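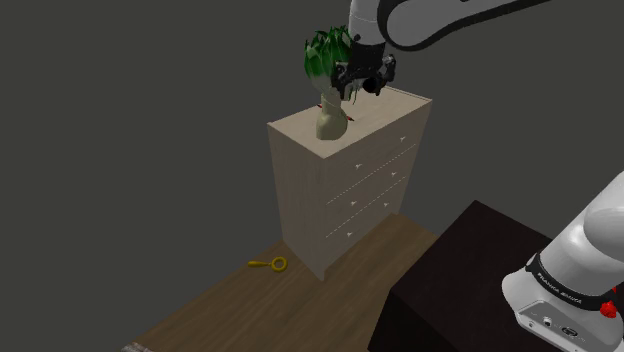

Right, I have had two coffees and I want to talk about houseplants. Specifically the kind with long pointy leaves that everyone gets given at some point and then slowly murders on a chest of drawers. A thread, because I love them and I've killed enough to have opinions.

1/ I started with one plant. It was a leaving present from Debora Barbieri when I moved from Stisham to Grindton, and it came on the train on my lap with a carrier bag over its head. I now have 30 of the things in a two-bedroom flat. My spare room is a jungle with an ironing board in it.

2/ Most people's first question is about watering, so let's do that. Stick your finger in the compost up to the second knuckle. Damp? Walk away. Dry? Water it until it runs out of the bottom, let it drain, tip the saucer out. You can stop reading there if you like and your plant will be grateful.

3/ I used to water every Wednesday because I'd read it somewhere and it felt organised. In winter that's far too much for most leafy things indoors. They barely grow, the light is rubbish, and the roots sit in cold wet compost for weeks. I lost a lovely dracaena that way and I'm still cross about it.

4/ Light! "Bright indirect light" is on every label and it drove me mad for a year. What it means in my flat: near enough the window that you could read a paperback there at three in the afternoon without a lamp, but not so close that the sun lands on the leaves for hours.

5/ My east-facing sill is the best spot in the whole place – gentle sun with breakfast and then bright shade for the rest of the day. There is a queue for it. I rotate them like guests at a very small hotel.

6/ Brown crispy tips. Everybody asks. Usually it's dry air or a missed watering, sometimes too much feed, and some plants don't get on with hard tap water (spider plants and dracaenas are the fussy ones). I keep a bucket on the balcony for rainwater and my spider plants have looked so much better for it!

7/ You can trim the brown bits off with clean scissors. Follow the natural point of the leaf and leave a tiny sliver of brown, so you aren't cutting into the living part. Serena De Luca taught me this at the Grindton plant swap and I went home and gave eleven haircuts.

8/ Speaking of which, GO TO A PLANT SWAP. Ours is in the old library on Rizzi Street and I can't tell you how much fun it is. You take a baby spider plant in a yoghurt pot and come home with something you can't pronounce. Renzo Bortolotti once brought a fern so big he'd had to put the car seats down for it.

9/ Pale leaves, then. Some plants are meant to be pale in places – variegated ones, or new growth that hasn't greened up yet. If the old leaves at the bottom go yellow one at a time, that's often just age. If lots go at once, check the roots before you do anything else.

10/ Checking the roots is less scary than it sounds. Tip the pot sideways, hold the plant at the base, ease it out. Healthy ones are firm and whitish or tan. Rotten ones are brown and squishy and smell like a pond. Cut those off, fresh compost, smaller pot if you need to, and then leave it in peace for a bit.

11/ On pots: please get one with a hole in it. If you've fallen for a pretty one without (I do this constantly), keep the plant in its ugly plastic nursery pot and drop that inside. Lift it out to water. My nicest pot cost me £2 at a church sale and it has no hole and I adore it.

12/ Dusting! I resisted this for ages as it seemed like a thing for people with very tidy lives. But a damp cloth along each leaf makes such a difference to how they look, and you spot the pests while you're at it. I do mine with the radio on. For bushy ones with loads of narrow leaves I just stand them in the shower and give them a lukewarm rinse.

13/ Pests, quickly. Fine webbing and speckly leaves is spider mite. Little bits of white fluff tucked in where the leaf meets the stem is mealybug. Tiny black flies wandering across your telly are fungus gnats, and they're annoying more than anything. Let the top of the compost dry out properly and put up some yellow sticky traps.

14/ For mealybugs I use a cotton bud dipped in surgical spirit, trying it on one leaf first. Then again a week later, and again the week after. It's boring, but I had them on a hoya all last spring and it's now got flowers on it. FLOWERS. They smell of chocolate in the evenings!

15/ Feeding: half the dose on the bottle, every few weeks from spring until September, then I stop. My neighbour Italo Rinaldi feeds his all year and they're enormous, so what do I know. He also has a south-facing conservatory and I am trying very hard to be normal about it.

16/ One for cat owners, and I do mean it: look up every plant before you bring it home. Lilies are really dangerous to cats, and dracaenas aren't good for them either. Spider plants are fine, although your cat will eat them down to stumps and look pleased.

17/ If you've got a sad one in a corner, move it closer to a window tonight and don't do anything else for a fortnight. No repotting, no feed, no misting it every time you walk past. I've brought back some proper wrecks like that, including Debora's original, which is now taller than my kettle, toaster and bread bin stacked up (I checked).

18/ Next swap is the last Wednesday of the month, doors at half six, and Tiziana Ferri is bringing her begonia cuttings, so I'll be there at twenty past. Show me your plants in the replies please, scruffy ones especially. And if anyone near Stisham has a string of hearts to spare, I've got spider plant babies coming out of my ears and I'm very happy to trade.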